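Food & Home | Features | Slow Kitchens

The Long Life of a Sourdough Starter

There is a jar in the back of my refrigerator that has moved house with me four times, and I would sooner leave the sofa behind. It holds a few spoonfuls of flour and water that a baker at Ocampo gave me one rainy morning in March, in a paper coffee cup with the lid taped down, and I drove home with it wedged between my knees like something from a hospital.

Ocampo is a small bakery on a side street in Prakum, a town you would pass through without slowing down unless somebody had told you about the bread. The family that runs it says their starter goes back to 1815, when it came over the hills in a crock, and I have never felt the need to ask for proof. A starter is refreshed so often that hardly a crumb of the old flour can be left in it anyway. What gets handed down is the habit of feeding it, and I find that every bit as moving as the crock.

They bake 641 loaves on a busy market day, all from one tub of dough culture that lives under the counter and is treated with great tenderness and a certain amount of shouting. I stood there for most of a morning, getting in the way, and learned more than I had from a whole shelf of books (some of which, I'm sorry to say, I had bought twice).

The first thing I learned is that a starter wants regular meals more than it wants fuss. Mine gets equal weights of flour and water, stirred with the handle of a wooden spoon, and then it sits out until it has puffed up and smells like ripe apples. If the kitchen is chilly this can take all day. In July it may be climbing out of the jar by lunch – put a saucer under it.
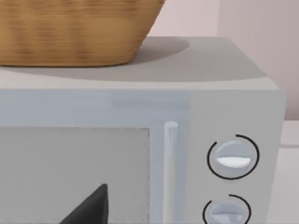
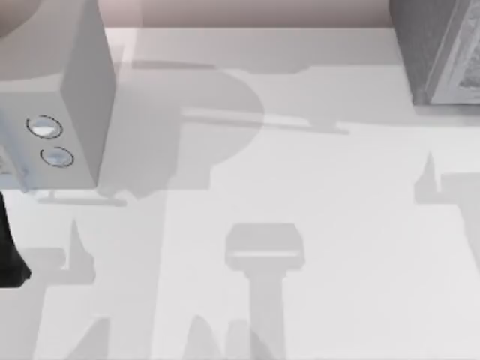
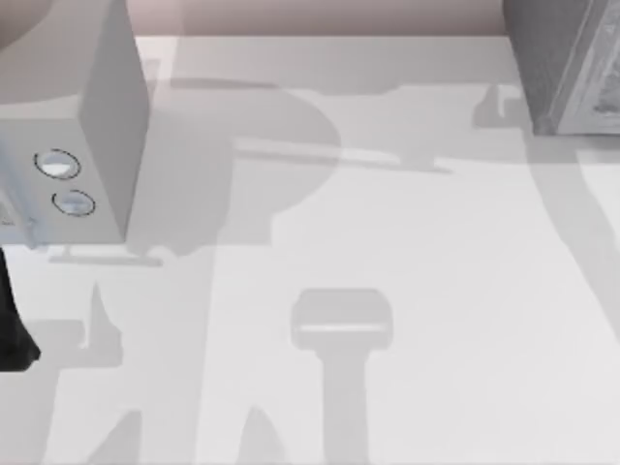
Can a starter that has been forgotten in the refrigerator be saved?

Usually it can, provided there is no pink, orange, or fuzzy growth on it. Pour off the dark liquid, keep a spoonful of the paste from underneath, and feed it twice a day until it rises well again. If you do see mold or colored streaks, throw the whole thing out and beg a fresh spoonful from a friend.

I have had to do the rescuing more than once. The worst was after a long summer away, when I came back to a gray puddle that smelled like nail polish, and I very nearly gave up on it. It took about 17 feedings, and for the first few days I might as well have been stirring wallpaper paste, but then one evening there were bubbles up the side of the glass and I called my sister to tell her, and she was very kind about it.

Flour matters, though perhaps less than the people who sell it would like. Ocampo uses a stone-ground wheat from Mavau, a mill down the valley, with a handful of rye thrown in when the weather turns cold. I use whatever unbleached flour is in the cupboard and add the rye when I remember. The bread is a little different every week and we eat all of it.

I have given away more of that starter than I could ever track, mostly in jam jars, mostly to people who hadn't asked. A neighbor of mine dried hers on parchment and mailed it to her son in Brastudness, where he crumbled it into warm water and had pancakes by the weekend. He has since sent her a photograph of every loaf, including the flat ones.

Filed under: Baking, Bread, Family Kitchens

Sign up for our newsletter and get 2 new recipes in every issue. You can unsubscribe at any time.

Contact Us | Copyright 2022. All rights reserved. | Back to Top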